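Informe de avance para la dirección de Ristedard
Programa de talleres de lectura en barrios, periodo cerrado en marzo
Redacta: Baltasar Cabello

El resumen que circuló antes de este informe habla de una acogida excelente. Yo sería más prudente. Tenemos 163 inscripciones, pero la ficha de inscripción no distingue entre quien vino una tarde y quien completó el ciclo, y con ese dato no se puede afirmar gran cosa.

De las cuatro sedes previstas funcionan tres. La de Jatham sigue sin llaves propias y depende de que el centro cívico abra a las 17:00, cosa que no siempre ocurre.

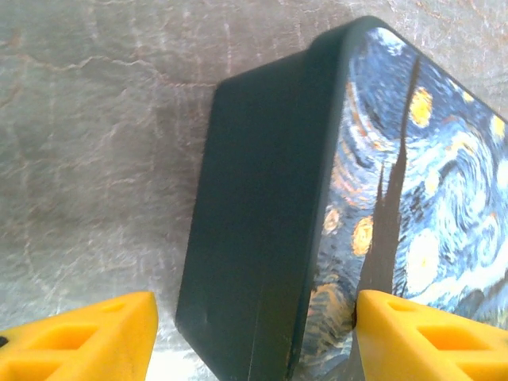

El préstamo de libros es la partida que peor entiendo. Se aprobaron 1.000 ejemplares a propuesta de Marthinus Dlamini, y mi objeción de entonces se mantiene: compramos antes de preguntar qué se quería leer. En Sirko piden novela corta y letra grande; les enviamos ensayo. El proveedor, Rerkden, admite cambios, aunque cobra los portes — y no estaban presupuestados.

Sobre la encuesta de satisfacción, pido que no se cite fuera de la casa. La repartieron los propios monitores al final de la sesión y la recogieron en mano. Con ese método casi cualquier taller sale bien parado.

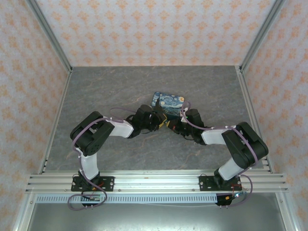 Para el próximo periodo propongo una hoja de asistencia por sesión y congelar las compras hasta tener las peticiones de cada sede. La apertura de la cuarta la dejaría en suspenso. Dlamini no comparte este último punto y enviará su nota aparte.

Queda pendiente la factura de portes.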